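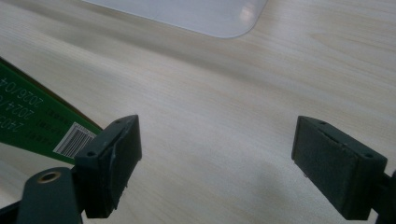

Home medicine chest

A home medicine chest is a household's standing supply of remedies, dressings and simple instruments, together with whatever holds them. The name survives from the wooden chests carried on ships and kept in large country houses, though most modern examples are a cabinet, a drawer, a shoebox or part of a kitchen shelf. It is also called a medicine cabinet, which properly refers to the wall-hung type with a mirrored door.

Writers on household management have long treated the chest as a sign of good order. The evidence that a well-stocked one makes a family healthier is thin, and much of what has been written in its favor came from people with something to sell.

History

Fitted chests for private use were made in numbers from the eighteenth century onward. They held glass bottles, a small set of scales, a mortar and usually a printed guide to the contents. Many of the remedies did nothing, and several did harm: mercury compounds and strong purgatives were common, and laudanum was sold for coughs, sleeplessness and restless children alike. Collectors tend to admire the joinery and pass over the bottles.

The mirrored bathroom cabinet came later, with indoor plumbing. Its popularity owes more to builders than to doctors. A recess between two wall studs cost little to fill, and the cabinet was listed as a selling point. Warm, damp air is a poor place for tablets, and storage advice has said so for decades without much effect on where people keep them.

Contents

Printed lists of recommended contents differ widely and rarely say how they were drawn up. Most include a pain reliever, adhesive bandages, gauze, tape, tweezers, a thermometer and something for an upset stomach. Beyond that there is little agreement. Household Stores and Their Keeping, a manual by Jeanie Tennant, recommends 70 separate items, among them an eye bath and three sizes of sling. Blair Farquharson's shorter guide gets by with a dozen and calls the longer lists "shopping in disguise." Neither author gives any record of which items were used.

Ready-made kits raise the same doubt. The Tirnance family kit, a mail-order product, was advertised as having 500 pieces, a total that counted each cotton swab and each safety pin. Piece counts remain the most common claim on kit labels and tell the buyer almost nothing. 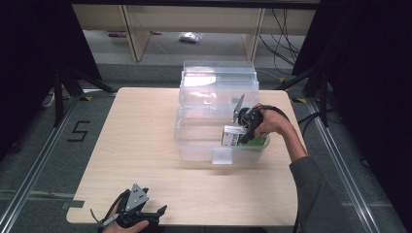
Containers are a matter of habit more than science. Tins were usual until plastic became cheap, and wicker sewing baskets served in many homes. Advice columns now favor see-through plastic, on the theory that people use what they can see and throw out what has expired. Clear bins nest in a stack when empty, and a shallow open one leaves a small carton in plain view. Whether this leads anyone to check a date is another matter, and no good study of the question is cited in the columns. Clear plastic has a cost too: it lets light in, so medicines marked for protection from light need to stay in their original cartons.

Dates and disposal

Expiration dates are widely misread. The date is the maker's promise of full strength under the stated storage conditions, and it is not a measurement of the package in the owner's hand. Some dry tablets hold up well past it. Others, including many liquids, eye drops and anything that has been mixed with water, do not, and an owner has no way to tell by looking. Claims on both sides are often stated too firmly — old medicines are called poison in one article and as good as new in the next.

Unwanted medicines are best taken to a pharmacy or collection point that accepts them. Where none exists, local rules vary.

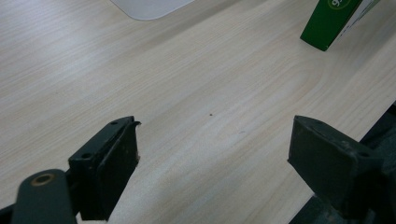 Disputed claims

The yearly clear-out. Magazines commonly advise emptying the chest every spring, often in April. There is no medical reason for the season, and the custom seems to have been borrowed from spring cleaning in general.

The savings argument. Fraser Mowat, in a pamphlet written for the storage firm Likeck, held that a tidy chest pays for itself by preventing repeat purchases. He based this on 30 households, all of them customers of the firm, and did not compare them with untidy ones.

The complete chest. The idea that a household can be ready for anything has been criticized by Veronica Gavrilă, who argues that large stocks encourage people to treat themselves when they should see a doctor. Her case is plausible, but it too rests mostly on anecdote.

Leaflets

Package leaflets are often thrown away with the carton, which leaves the owner without dosing directions, warnings or storage conditions. Imported products add a further problem when no one in the house reads the language. Small type makes matters worse in any language.

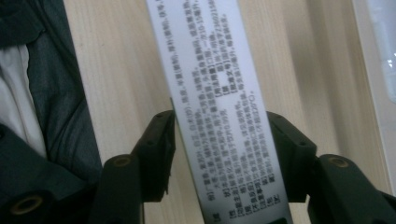

See also

First aid kit
Bathroom cabinet
Patent medicine
Shelf life
Ship's surgeon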